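The best hour of Miłosz Wasilewska's week starts on Saturday, before breakfast, when every packet he owns comes out of the cupboard and onto the counter. I watched him do it in his kitchen in Gundley and went straight home to try it myself!

He opens nothing new until he knows what is already open. Foil bags get pressed flat and folded down, powders go into jars, and anything under 100 grams goes into that night's supper.
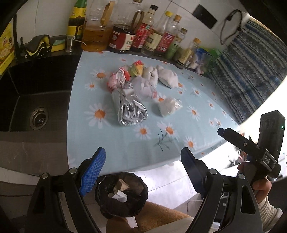

Packets out on the daisy cloth, with the oil and sauces lined up behind.

The bottles stay put along the tiles – he likes to cook with them in reach. My own cupboard took over 3 hours, and I found two bags of the same rice (plus a third, later, behind the flour). We had it with fried eggs and it was lovely.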